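취향을 알고리즘에 맡긴다는 것

공유 80 댓글 8

스마트 안경에 '오늘의 룩' 기능이 들어간다고 했을 때 업계 반응은 대체로 심드렁했다. 또 하나의 추천 서비스겠지. 그런데 웨어러블 업체 에보브(Evov)가 내놓은 플루니스(Flunis)는 추천에서 멈추지 않는다. 안경테 색이 옷에 맞춰 바뀐다. 사용자가 고르지 않아도.

사론 이메르(Saron Yimer)는 이 제품의 초기 디자인을 맡았다가 올해 6월에 회사를 나왔다. 지금은 일마(Yilma)라는 작은 스튜디오를 한다. 화상으로 만났다. 연결이 두 번 끊겼고, 그때마다 "어디까지 했죠?"로 다시 시작.

첫 질문은 뻔한 것. 왜 나왔나.

"싸우고 나온 건 아니에요. 다들 그렇게 묻는데. 제가 만들고 싶었던 건 테를 쉽게 갈아 끼우는 안경이었어요. 아침에 서랍 열고, 오늘은 이거. 그게 다였거든요. 근데 회의를 할수록 '고르는 단계'가 없어지는 거예요. 고르는 건 불편이다, 마찰이다. 그렇게 불렀어요."

마찰. 인터뷰 내내 이 단어가 여러 번 나왔다. 그는 이 말을 싫어한다.

"옷장 앞에서 망설이는 시간이 낭비라고 생각하는 사람도 있겠죠. 저는 그 시간에 제가 어떤 사람인지 조금 알게 돼요. 이상한 양말을 신고 나갔다가 하루 종일 후회하고. 그런 것도 다 취향이 되는 과정이잖아요."

색을 고르는 건 기계가 더 잘할 수도 있지 않냐고 되물었다. 그는 잠깐 웃었다.

"잘하죠. 너무 잘해서 문제예요. 내부 시험 때 다들 비슷한 색으로 수렴했어요. 회색, 남색, 탁한 녹색. 틀린 조합이 하나도 없었어요. 근데 사진을 모아 놓고 보니까 누가 누군지 모르겠는 거예요. 저도 제 사진을 못 찾았어요."

그 뒤로 산호색 테를 하나 넣자고 했다고 한다. 일부러 튀는 색. 비누 같은 분홍이라고 반대하는 사람이 있었고, 그는 비누가 뭐 어떠냐고 했다. 결국 빠졌다.
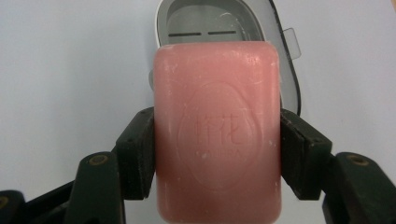 맞춤이라는 말의 함정

플루니스의 광고 문구는 '당신에게 맞춘 단 하나'였다. 조합 수가 엄청나다는 얘기도 늘 따라붙는다. 그에게 이 부분을 묻자 말이 빨라졌다.

"조합이 많은 거랑 개성은 달라요. 메뉴가 80가지가 넘는 식당 가 보셨어요? 맛은 다 같은 소스예요. 테 모양을 정한 것도 회사고 색을 정한 것도 회사인데, 마지막에 버튼 하나 누르게 해 주고 당신 스타일이라고 하는 거죠."

그럼 소비자가 속고 있다는 건가.

"아뇨, 그렇게까지는. 사람들이 바보가 아니에요. 이미 스티커 붙이고, 줄 달고, 테를 사포로 갈기도 해요. 보증이 날아가는데도요. 저는 그런 거 보면 너무 좋아요. 에보브 쪽에서는 안 좋아했죠."

경쟁사 랄토(Lalto) 얘기도 꺼냈다. 랄토는 반대로 검정 한 가지만 낸다. 그는 차라리 그쪽이 낫다고 했다. 의외였다.

"검정 하나면, 나머지는 네가 알아서 해라 이거잖아요. 간섭을 안 해요. 재미는 없어요. 근데 정직하죠. 제가 그 회사 제품을 쓰냐고요? 안 써요. 귀가 아파서."

무게 얘기가 한참 이어졌는데 지면상 줄인다. 요지는 이렇다. 기술 쪽 사람들은 안경을 화면이 달린 기기로 보고, 패션 쪽 사람들은 얼굴에 얹는 물건으로 본다. 둘이 같은 회의실에 앉으면 배터리 얘기부터 시작한다. 그리고 배터리 얘기로 끝난다. 다리 굵기는 배터리가 정하고, 디자이너는 남은 자리에서 뭔가를 해야 한다.

"저는 코받침을 맡았을 때가 제일 행복했어요. 아무도 관심이 없어서요. 마음대로 했어요."

일마에서 하는 작업은 아직 이름이 없다. 전자 부품이 전혀 안 들어간 테부터 만든다고. 기기는 나중에, 필요하면 끼우는 식. 순서를 뒤집은 셈이다. 투자자들은 뭐라고 하나.

"앱은 어딨냐고 해요. 없다고 하면 표정이 굳어요. 화면으로도 보여요, 그게."

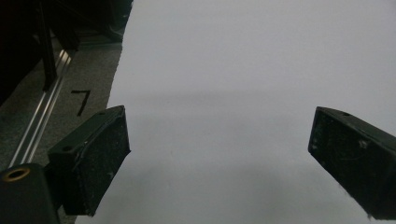 서유경

그래도 완고한 사람은 아니다. 본인도 길 찾을 때 휴대폰만 보고, 음악은 추천 목록을 그냥 틀어 둔다고 했다. 왜 옷은 안 되고 음악은 되냐고 하자 한참 대답이 없었다. 또 끊긴 줄 알았다.

"음악은 저 혼자 듣잖아요. 옷은 남이 봐요. 남이 보는 나를 회사가 정하는 게 싫은 것 같아요. 논리적인 답은 아닌데요. 음... 이건 좀 더 생각해 볼게요. 나중에 메일 드려도 돼요?"

메일은 이튿날 왔다. 두 줄. 생각해 봤는데 음악도 별로 마음에 안 들어서 추천 목록을 껏다고. 뭘 들어야 할지 몰라 지금은 조용히 일하고 있다고.

에보브에도 색상 자동 변경 기능을 끌 수 있는지 문의했다. 설정에서 가능하다는 답이 왔다. 다만 기본값은 '켜짐'이고 업데이트 때마다 초기화될수 있다고 한다. 이 얘기를 전하자 사론은 자기가 있을 때도 그랬다고 했다. 끄는 메뉴의 위치를 두고 회의를 두 번이나 했다고. 첫 회의에서는 첫 화면에 있었는데, 두 번째가 끝나니 세부 설정의 맨 아래로 내려가 있었다.

마지막으로 지금 쓰고 있는 안경은 어디 거냐고 물었다. 도수만 있는 평범한 안경이었고, 한쪽 다리 나사가 조금 헐거워 보였다.

"동네 안경점이요. 골라 달라고 했더니 주인이 저한테 안 어울리는 걸 추천하더라고요. 그래서 옆에 있던 걸 샀어요."

2020. 9. 27.

공유 80 댓글 8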